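Two Arms, One Enclosure: Oana Lungu on Renting Out a Folding Station

Oana Lungu spent eleven years running laundries for small hotels before she joined Flornent, and she still talks like a laundry manager. When I asked what her company's folding station does, she gave me the short version.

"It takes a pile of clean clothes and works through it. Slowly. You still need a person to fill the basket and take things away."

Flornent rents the station by the month to laundries that would otherwise send staff home late. The fee is $1575, with setup and the first two service calls included. There is no purchase option yet, and Lungu says she is in no hurry to offer one.

"If I sell it to you, you have a machine that is out of date in a year. If I rent it to you, that's my problem."

Her first paying customer was Kosgate, a wash-and-fold business with two shops and a delivery van. The station went in during February. Majdi Hamdan, who manages the larger shop, told me he had expected to send it back after the trial.

"The first week was bad. It would pick up two shirts together and just keep going. They sent an update and that got better. Dark socks are still bad. We don't give it socks."

Hamdan keeps a log on a clipboard by the folding table. On the best shift so far the station finished 327 pieces, nearly all towels and T-shirts. A good folder on his staff will beat that easily, he says, but she has other things to do, and the station can run while she is at the counter.

I asked Lungu about price, since the older Szűcs single-arm unit rents for $1330. She didn't argue with the number.

"It's cheaper, yes. With one arm you need clips, or a board, or some trick with the edge of the table. We tried all that. Two arms can hold two corners. For us that settled it."

The enclosure took longer to get right than the arms did, she said. The early version was open on all sides, and customers kept hanging things on it. The walls also give the software a plain background to work against. She would like the next one to be shallower, as most back rooms are short on floor space.

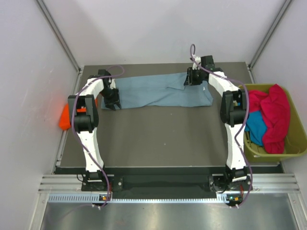 The two-arm station with a blue cloth at the back of the table and the laundry basket at right.

Cables come up in every conversation about the station, and Hamdan raised them before I could. They run along the outside of the arms, and he would prefer them tucked in. Lungu has heard this from Jandcombe too, a uniform service that is trying out a second station.

"Outside, I can change one in 30 minutes with a screwdriver," she said. "Inside, you wait for me to take the arm apart. Ask him again after he has had one fail."

Hamdan has not had one fail. His own list of requests is short — a louder tone when the basket is empty, and a way to tell the station to skip a piece and leave it for a person. Lungu says the tone is done and will go out with the next update. Skipping is harder, and she would not give me a date for it.

Kosgate has renewed through the end of the year. The second shop will not be getting a station for now, as the back room there has no free outlet near the folding table.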